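Lucyna Malinowski
25 September 2026

Thread on sealing stone countertops. Most of the questions I get are about which product to buy. That is the least important decision in the job, so it comes near the end.

Start with what the stone is. The name on the slab tag is a trade name. Showrooms sell calcite marble, dolomitic marble, quartzite and serpentine off the same rack, and the tags are often wrong. A slab I looked at in February was tagged "Bellamy soft quartzite." Soft quartzite does not exist as a rock. It was dolomitic marble.

Two tests on an offcut. First, drag an edge of it across a piece of plain glass with firm pressure. Quartzite scratches the glass. Marble does not. Second, put a drop of dilute hydrochloric acid on a fresh surface. Calcite fizzes right away. Dolomite fizzes weakly, or only after you scratch up some powder.

Do both on the underside or on scrap. Wear gloves and glasses for the acid. White vinegar works as a substitute on calcite if you leave it 10 minutes and look for a dull spot.

Next, absorption. Clean the stone, let it dry a full day, set out several drops of water, start a timer. You want to know when the stone under the drop goes dark. Wipe one drop at each interval and look. 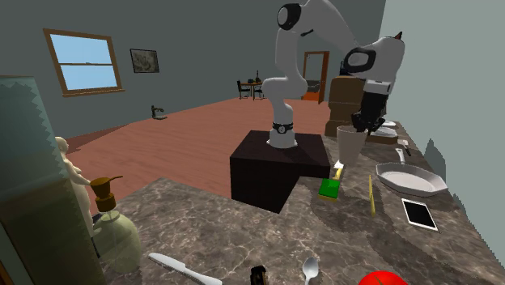
If it darkens inside five minutes, it needs sealer. If there is no change at 30 minutes, a sealer has nowhere to go and will dry on the surface as a haze. A lot of dense black stone gets sealed for no purpose and then gets blamed for streaking.

Run the drops in more than one spot. Absorption varies across a slab. Veins can be tighter or looser than the ground around them, and resin-filled areas don't absorb at all.

Repeat the test with a drop of mineral oil on scrap only. Water and oil results do not always match, and cooking oil is the stain most people end up with. Do not do this on the installed top.

Etching and staining are separate problems. A stain is something in the pores. An etch is a chemical change at the surface: acid dissolves some of the carbonate and the polish goes with it. An impregnating sealer works in the pores. It slows down stains. It does nothing for etches.

I repeat this in every thread and I still get messages that say "the sealer failed, lemon juice left a mark." The sealer was never part of that reaction.

If the etching will bother you, pick a honed finish. The stone etches just as much but there is less gloss to lose, so the mark has less contrast. You can also blend out a small etch on a honed surface by hand with a fine pad. On a polished surface that is a job for someone who does it for a living.

Color matters too. Mid-tone stone with a lot of veining hides rings and dull spots much better than plain white. Solid dark stone is the worst of all for etches because the mark goes pale.

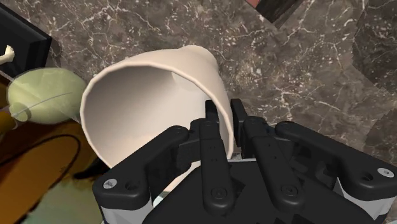
Cup on its side on gray-brown marble.

On spills. What counts is contact time and what the liquid carries. Plain water evaporates and leaves whatever minerals it held. Coffee, tea and red wine carry color and acid together, so on marble you can get an etch with a stain in the middle of it. Treat the stain first, then the etch.

Blot, do not wipe. Wiping makes the wet area larger. Rinse with clean water, blot again, then look at it under a light held low to one side. Overhead light hides etching.

For an organic stain: baking soda and 3% hydrogen peroxide mixed to a thick paste, laid on a quarter inch deep, covered with plastic wrap, taped at the edges. Leave it a day, take off the plastic, let the paste dry out completely. The drying step is what draws the stain up. People skip it and report that poultices do not work.

Peroxide can lighten some dark stones. Test it first. For oil, replace the peroxide with acetone and keep it away from flames and from any lacquered cabinet front.

Rust is its own category. Iron in the stone can oxidize and come up as a brown spot with no spill involved. A poultice with an iron remover may pull it, or it may pull it and then it returns. Many iron removers are acidic and will etch marble while they work.

Applying the sealer. Stone has to be clean and dry. Work in sections you can reach. Flood it on, keep it wet for the dwell time on the label, then remove all of it. All of it. Residue that dries on top is the usual cause of a sticky or smeared counter.

If you already have the haze: put fresh sealer on the hazed area, let it soften the dried layer for a couple of minutes, buff off with a dry cotton cloth. Works if you get to it within a day or so.

Second coat only if the first one soaked in unevenly. Then wait out the cure time before you put anything back on the counter.

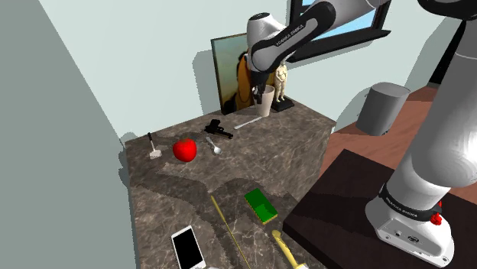

Objects that stay in one place cause more trouble than spills do. Water gets under a flat base by capillary action and has no path out, so the stone beneath stays damp long after the area around it is dry. A canister or a soap bottle will do it. So will a statuette on a square black pedestal like the one beside the cup here, if the base sits flush. Put felt or small clear bumpers under anything with a flat bottom, and lift it once a week. Skip rubber feet, which can leave a plasticizer stain that a poultice barely touches.

Product. I use Vollance on marble and Nedeck on anything coarse. Both are impregnators. I have no arrangement with either company. The Vollance has the longer dwell time, so it is more forgiving if you work slowly.

I keep a log of drop tests from my own jobs. 577 entries so far, 51 of them on stone sold as quartzite. Of those 51, 9 failed the glass scratch. All 9 had paperwork that said quartzite.

Barkell, the yard I buy from, now lets customers take an offcut home before paying a deposit. Ask your yard for the same. If they refuse, ask to run the scratch test there.

Resealing schedule: there isn't one. Repeat the water drops every six months near the sink and the stove. Reseal when the stone darkens sooner than you want. Some of my tops have gone years. The strip behind my own faucet needs it twice a year.

Daily cleaning is pH-neutral soap and water. No vinegar, no citrus cleaners, no powdered abrasives.

Next thread is on seams and epoxy color matching. If you have a seam that has gone yellow, send me the age of the top and which way the window faces.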